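Well, I've gone and done it, the dresser is finally out of the spare room and standing in the kitchen with all its drawers off. It came from my aunt's house in Aderura and it's been brown for as long as I've known it. Thread, because I suspect I'll be at this until September.

First job was washing it down. Sugar soap, warm water, an old flannel, and then all over again with a clean bucket. I thought the back of the plate rack was a darker wood than the rest. It was gravy, I think, or decades of something very like gravy.

A few of you asked if I'm stripping it. I'm not! I did that with a bedside table years ago and I was still finding bits of old varnish in my slippers at Christmas. A good rub with medium paper, wipe it, a coat of primer, and away we go.

Bezawit Gebretsadik came round with her sander and did the whole top while I made lunch, bless her. She says the knobs should stay brown. I had my heart set on white china ones from Sayce, but they wanted £184 for the full set and I had to go and have a sit down. So brown knobs it may well be.

Found a shopping list stuck behind the bottom drawer. Suet, matches, blue wool, "ask Jean re. Thursday's hall" crossed out. No idea who Jean was. I've put it in the recipe book where it'll be safe.

Primer is on. Two coats on the doors as the knots kept coming through yellow, and they're still coming through a bit on the left one, so that'll be getting a third. If anybody has had luck with knotting solution over primer that's already dry, do tell me, the tin only talks about bare wood.

Now the colour, which is where I've come unstuck. Vasby 703 looked lovely on the card, a sort of soft grey green, and on the side of the dresser it looks like the corridor of my old school. Jhonatan Marulanda next door says to give it a week. I gave it an evening and painted over it with primer again.

I tried Fosta's cream as well, which is perfectly nice, but with our walls being cream it just sort of vanished. My husband walked in and asked when I was going to start.

So I'm going blue, and I've been boring the whole family trying to say which blue. Duck egg is too green, the navy everyone has is too heavy for a kitchen that only gets the morning sun, and the sky blue on the card had something of the nursery about it. What I want is a light blue with a bit of body to it, near enough the blue of the cube on the long white table, and it does sit well against white, so I may do the inside of the plate rack white and keep the blue for the outside. Would you take it over the drawer fronts too, or leave those for a second colour?
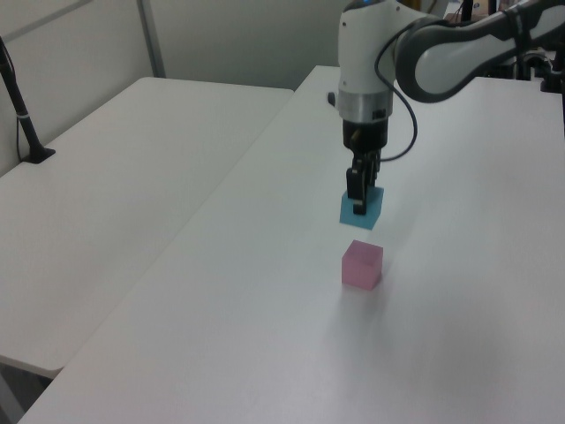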